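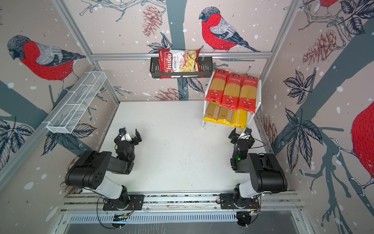 Rinham, im Januar, kurz vor Mitternacht

So, Tee steht neben mir, Füße auf der Heizung, und ich will das alles noch aufschreiben, bevor ich wieder die Hälfte vergesse. Heute also der große Vogeltag! Ich bin um 7 aufgestanden (freiwillig!!) und mit Thermoskanne und zwei Käsebroten zum Murkport raus, weil Joni gestern Abend geschrieben hatte, dass am alten Bahndamm Gimpel sitzen. Gimpel, Dompfaffen, wie auch immer man sie nennen will, Oma hat immer Blutfink gesagt, und ich habe diesen Winter noch keinen einzigen gehabt. Auf Tapeten ja, mit Zapfen und Zweigen und Schneepunkten, aber das gilt nicht.

Der Bus hatte natürlich Verspätung. Ich stand da mit eingefrorenen Wimpern und habe überlegt, ob ich den Herd ausgemacht habe. (Hatte ich.) Vom Wendeplatz sind es dann noch etwa 600 Meter bis zum Damm, bei dem Harsch fühlt sich das an wie eine Alpenüberquerung, bei jedem Schritt bricht man ein und es kracht so laut, dass jeder Vogel im Umkreis Bescheid weiß.

Joni Partanen war schon da, mit seinem neuen Fernglas, von dem er mir auf der Stelle alles erzählen musste. Und dann lange: nichts. Kohlmeisen, eine Amsel, die sich furchtbar aufgeregt hat, eine Elster. Ich habe mein erstes Käsebrot gegessen und meine Zehen nicht mehr gespürt.

Und dann dieses leise »djü«, ganz weich, ein bisschen traurig, als würde jemand auf einem kaputten Flötchen üben. Ich hab Joni so fest in den Arm gekniffen, dass er gequiekt hat. Drei Stück! Zwei Männchen und ein Weibchen in der Esche, beim Samenknabbern, völlig unbeeindruckt von uns. Dieses Rot, ich kann das gar nicht beschreiben, auf Bildern ist es immer zu knallig oder zu orange, in echt hat es so etwas Warmes, Gedämpftes. Das Weibchen fand ich fast noch schöner, graubraun mit einem Hauch Rosa. Ich hätte noch Stunden dastehen können, aber die Thermoskanne war leer und Joni musste zur Schicht.

Auf dem Heimweg bei Heikki Tikkanen rein und Sonnenblumenkerne gekauft, den großen Sack, dazu Meisenringe. Er schwört ja auf Eschen- und Ahornsamen, die man im Herbst sammelt und trocken lagert. Nächstes Jahr dann! Habe den Sack bis in den dritten Stock geschleppt und mir dabei den Rücken verrenkt.

Mama hat auch noch angerufen, wegen Omas 70 Jahre altem Vogelbuch. Sie hat es im Keller gefunden und schickt es mir. Morgen muss ich unbedingt das Futterhaus putzen und die Stiefel einfetten, der linke lässt Wasser durch.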